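Grurnow hand grippers: set-up guide
Section 4. First practice at the table
Oct 26, 2025, by Marloes Prins

1. Put the table top inside the rail frame and tighten the brackets by hand first, then with the key.

2. Lead each cable back along the outside of your forearm. Leave enough slack that you can turn the wrist fully.

Caution: never pull a gripper by its cable. The plug is small and it breaks easily.

3. Hold one gripper in each hand, fingers pointing to each other, and close both of them 9 times with nothing between.

4. Choose an object which is light and has a lid. We use a lunch box in our workshop at Fliltadside.

Note: a glass jar is not suitable for beginners.

5. Start with the lid open and bring both fingers slowly to the sides of the box.

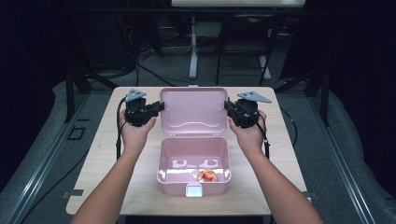
6. Stop the recording before you lay the grippers down, otherwise the last movement is also saved.

If one side reacts late, see section 5 or ask Gerd Hagedorn.

Contact: Fliltadside workshop | © 2025 Grurnow | Back to top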